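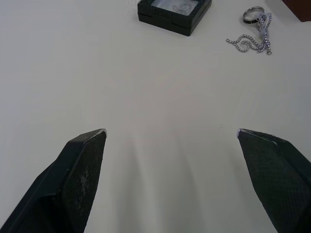
Standivbridge publishes first household chore results for two-arm robot

LIMANPORT, Sun 9 June. Standivbridge has released the first results from Trolance, its programme testing whether general-purpose robots can carry out small chores in homes and shops. The current task is the tidying of a jewellery box. The company's finding is that a machine can do most of the separate movements the chore requires, but cannot yet be left to do the whole job unattended.

The task was chosen because it is ordinary and awkward. A silver ring keeps its shape when gripped. A chain does not, and the position of its free end is hard to predict once the rest has been lifted. A small square case must be placed flat and the right way up. All three turn up on a dressing table and on a shop counter at closing time.

Trolance uses 2 arms, each fitted with a gripper with two fingers. The same fingers are used for every item, with no change of tool between rings, chains and cases. Standivbridge set this condition at the start of the programme, on the grounds that a household machine would have to meet it.

The results cover 4000 attempts at single movements, recorded since December. An attempt counts as a success only if the item is released inside the intended compartment and no part of it hangs over a divider. Dropped items, double picks and any contact that shifts the box are recorded as failures.

Rigid items gave the most consistent results. Chains lying in a loose curve could usually be lifted, but were often released too early, leaving part of the length outside the compartment. Chains bunched on themselves remain the main cause of failure. The system does not attempt to undo a tangle. It moves the bunch as one piece or stops and asks for help.

Speed is also a limit. A full tidy, including stops, takes the system 9 minutes. Standivbridge regards this as too slow for shop use and acceptable for a home only where the owner does not need to stand by.

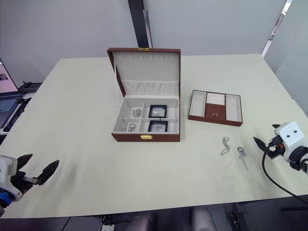
Kozma, the retail fittings firm advising on the shop-floor part of the programme, said that the time taken mattered less to its customers than the stops. Shop staff could work beside a slow machine, it said, but a machine that called for help with every knotted chain would save them no labour. It added that it would not recommend the system for unattended counter work at its present stage.

Standivbridge accepts that assessment. The next phase of Trolance will deal with chains only and will measure how often a person has to step in. No product is on sale and no launch date has been set.

Further information is available from the Standivbridge press office, Limanport.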